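**September update, storm shelter signage (Tesholm and Ustska)**

Hi Elango,

Good month overall! The flood-level markers are up at 16 spots along the Tesholm shore road, and Ustska got its 5 the week after (the ground there is mostly gravel, so digging took forever). We also mailed out 3,000 of the surge zone maps, and people are already calling to ask which color they live in – exactly what we hoped for.

Money-wise we're fine except for the siren batteries. Chettiar raised their price, so I'd like to move a little over from printing if you're OK with that.

Still open: two siren tests, and the Sunisau evacuation route, where the county wants us to avoid the low bridge. I'll send the new route as soon as I have it.
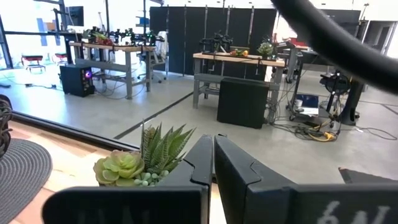 *Small artificial succulent arrangement.*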